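Setting Up a Snack Table That Stays Neat

Start with the bulky things. Baskets, trays and the drinks rack go down first, and the small packages fill in after that. If you begin with the candy, you will end up moving it twice.

Sort by how people will pick things up. Sandwiches do well in a basket, where they can stand on edge and be lifted out one at a time. Foil containers stack, so give them a basket of their own. Bagged crackers slide around on a bare table and need a tray with a rim.

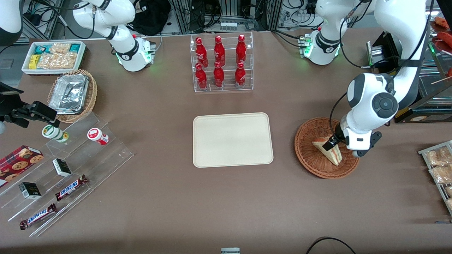 Leave one tray empty until the end. There is always something that was forgotten in the car or the fridge, and it needs a place to go. At the Larkgate open house on Saturday we put out 4 trays and filled the last one ten minutes before the doors opened.

Keep drinks toward the back. People can reach over a low tray to get a bottle, but reaching over bottles for a cracker knocks them down. Wipe the table before you set anything on it, and dry it well so the racks don't slip.
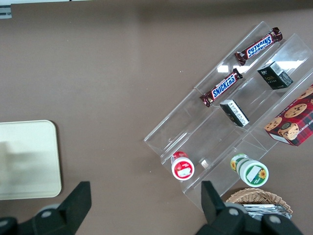
Stepped racks are worth the shelf space they take up in the closet. The Cerkwood one we bought first was too shallow for anything but gum. Check the depth of each step against what you plan to put there. Candy bars such as Snickers can lie flat along the back tier, with small boxes on the tier in front. A larger cookie box takes up more than its share, so put it at one end. Clear acrylic shows fingerprints. Wash it with dish soap and a soft cloth, and skip the glass cleaner.

Store racks upright with a towel between them.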